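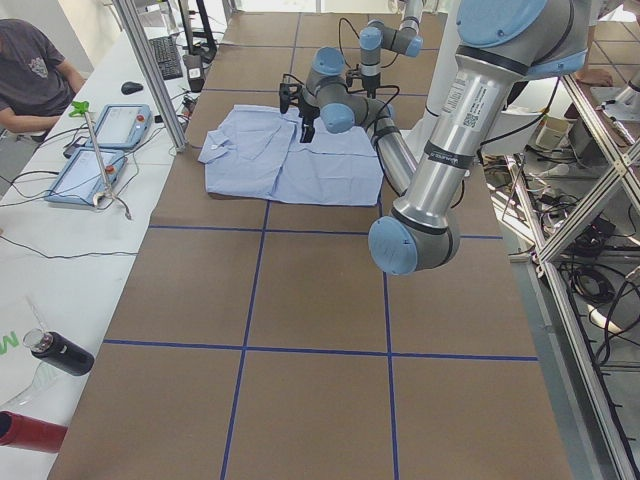
The shirt table during the open day, with both arms over the brown top.

Otavbridge Open Day Shirt Folding Set

README, version 3

Contents

1. What this is
2. The open day
3. The table
4. How an episode runs
5. What is in the download
6. Labels
7. Known problems
8. Terms of use
9. Contact

1. What this is

This is a set of 1653 episodes of two robot arms working with shirts on a table. All of it was recorded at the Otavbridge workshop in March, during the open day and the practice sessions leading up to it. Most episodes show one shirt being flattened and folded. A smaller part shows flattening only.

The set was put together by the Temetthorpe group with the robot software team at Prosell. It is meant for people who work on cloth handling and want material with visitors, interruptions and ordinary failures left in. Our earlier set was recorded with the doors closed and is cleaner. If you need clean data, start with that one.

2. The open day

The workshop was open to the public from 10 a.m. to 4 p.m. Over 200 people came through, mostly families and students from the technical college, plus a group from a commercial laundry who stayed most of the afternoon and asked good questions about collars.

The shirt table was one of several stops. Visitors watched from behind a line on the floor while an operator ran the arms. After each run there was time for questions, and then the next shirt went down. Visitors could pick the shirt from a rack by the door. They tended to pick the hard ones, so long sleeves and stiff collars show up more often here than they did in practice.

Denise Haworth ran the table in the morning and wrote most of the session notes. The notes are included as she typed them, spelling and all. They say things like "sleeve under body again" and "kid asked if it does socks." We thought about cleaning them up and decided they were more useful as they were.

3. The table

The work surface is a long brown tabletop marked with dark blue tape. The tape runs lengthwise and crosswise and divides the top into large rectangular panels. We refer to panels in the notes by row and column, counting from the end nearest the main camera. The tape was laid by hand and the panels are not all the same size, so do not use it for measuring. Calibration files are provided for that.

Two arms with black grippers work over the table. The controls are on a white desk along one side, with a teach pendant for each arm. In the notes, "near" and "far" always mean nearer to or farther from the main camera.

The main camera was fixed in place for the whole day. It was bumped once during practice and put back. Episodes before and after the bump have separate calibration files, and the index says which one to load.

4. How an episode runs

The operator lays a shirt on the table and steps back. Recording starts once the operator's hands are clear of the cloth. The arms then work through the following steps:

Find the collar.
Pull the body of the shirt flat.
Bring the sleeves in.
Fold the lower edge up toward the collar.
Release and move clear.

Shirts were not ironed and were not placed carefully. Some start almost flat, with a sleeve bunched across the middle. Others start as a heap. The operator was allowed to stop a run at any time, and a stopped run was kept as long as the shirt had been touched at least once.

The folding routine is the one called Tymoshchuk in the logs. It was changed between practice and the open day: the later build waits longer before the second grip. The build number is stored with each episode.

5. What is in the download

episodes: one folder per episode, with video from the main camera, joint positions for both arms and gripper state
index: one line per episode, with shirt number, build number, calibration file and outcome
notes: session notes in plain text
shirts: a short entry for each shirt, giving size, fabric and whether it buttons
calibration: 2 files, one for each camera position

Video and joint positions share one clock. Audio was not kept. Faces were blurred before release — if you find one we missed, please write to us and we will replace the file.

6. Labels

Each episode has one outcome label.

folded: the shirt ended up inside one panel with both sleeves in
partial: at least one fold was made and held
none: no fold held
stopped: the operator ended the run

Labels were given by one person watching the video and checked by a second. Where they disagreed, the index carries both labels and the column named "agreed" is set to no. Most of these cases are between folded and partial, usually over a cuff sticking out.

7. Known problems

People are in view in many episodes, mostly operators at the desk. Their hands and arms move while the robots are moving, and motion-based cropping will pick them up.

The desk was a working desk. Things on it change place between episodes, and cables on it and on the floor get moved too. Mask the desk if this matters to you.

Light changed through the day. The afternoon episodes are brighter at the far end of the table, and pale shirts can lose their edges there.

Gripper state for the far arm is missing from a few of the early practice episodes. The index marks these as incomplete. Joint positions are fine.

Version 2 had two shirts swapped in the shirts folder. This is fixed in version 3 — please do not mix files from the two.

8. Terms of use

Free for research and teaching. For anything commercial, ask first. Do not try to identify visitors or staff. If you publish results, give the name of the set and the version number.

9. Contact

Write to Denise Haworth at the Otavbridge workshop. Include the episode number and the version you downloaded. Replies are slower in the weeks before an open day.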